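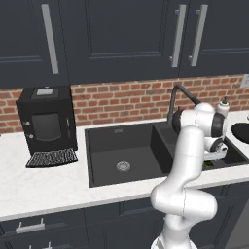 3.2 Water use at the kitchen sink

Dishwashing turned out to be the richest part of our household diaries. Each of the 58 households in Galtwood and Larnau kept a simple log beside the sink for 30 days, noting when the tap was opened, what was being washed, and whether a plug or bowl was used. We had expected short, dull entries. What came back was full of life — notes on soaking beans, rinsing paintbrushes, and long debates over who had left the tap running!

The clearest pattern is the split between filling and rinsing (Figure 4). Households that filled a basin before washing opened the tap far less often than those that washed each item under running water. The gap was widest in the evening, when most of the day's plates were done in one go. Homes with two basins did not save water simply by having them. In 17 of these homes the second basin served mainly as a place to stack dishes, and the tap ran just as it would over a single one.

Figure 4. Tap openings per day by washing method, Galtwood and Larnau combined. Bars show the median household.

Larnau diaries also showed a habit we did not see in Galtwood: saving the rinse water from vegetables for the garden. Nine households did this regularly, and several kept it up well into October. We find this very exciting, as none of the printed advice handed out before the study mentioned it. The practice seems to pass between neighbors — a point we return to in Section 4, where we compare the diary entries with the meter readings.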